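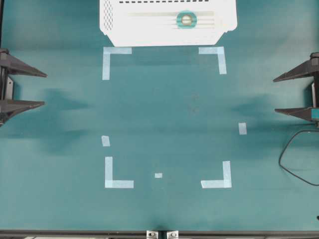 Tape corners on the table, with the white basket at the top and a gripper on either side.

I've been living with Miltus for most of August now, and I keep getting asked whether it's worth the bother, so let me try to answer properly (with apologies for the length, I never could write a short one). Miltus is a training recipe for two-arm robots plus the software that runs it. You show the arms a placement job by hand, 200 demonstrations in our case, and it learns where things should end up from tape marks on the table instead of from fixed coordinates.

Setup took me an afternoon. The written guide by Birgit Thiele is lovely, patient and full of little drawings, and I followed it nearly to the letter. Where I strayed was the tape. She likes a full outline and I only do corners with a few short dashes, mostly out of laziness, and the software was perfectly happy with that.

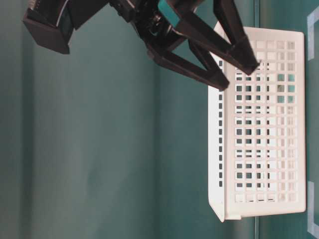
The part I enjoyed most was the way it handles thin, holey plastic. Our older Brongate planner wanted a clean solid shape for everything and would sulk over anything with a grid in it. Miltus learns the approach from your own hand movements, so if you come at a rim with the fingers wide open, it comes at the rim with the fingers wide open. It also copies your bad habits! I hesitate before every grasp, and now so do my robots.

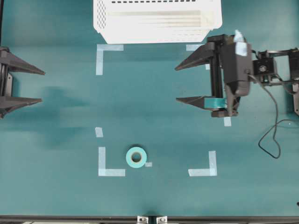
Results, then. I ran 30 trials of the basket job with the start position changed each time, and 14 of them went wrong. That sounds grim, and I was a bit crestfallen the first evening, but most of the misses were a basket set down slightly crooked over a corner mark, and the scoring counts that as a plain failure. I'd love a partial score in the next version. Round things like tape rolls I've barely tried, so please don't take my word on those.

One grumble: glare. My table has a soft shine to it, and the wrist views suffered until I moved a lamp. The guide gives lighting a single paragraph and I think it deserves a whole page.

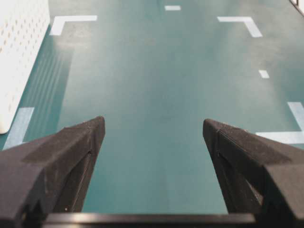 Would I recommend it?

Yes, warmly, if you have two arms already and the patience to record demonstrations. I use it with the Kenell controller and the two get along fine. If you only have one arm, look at Šimkus first; it's simpler and you'll be moving things the same day. I'm keeping Miltus on our main table, and I plan to redo the whole demonstration set without all my dithering before the grasps.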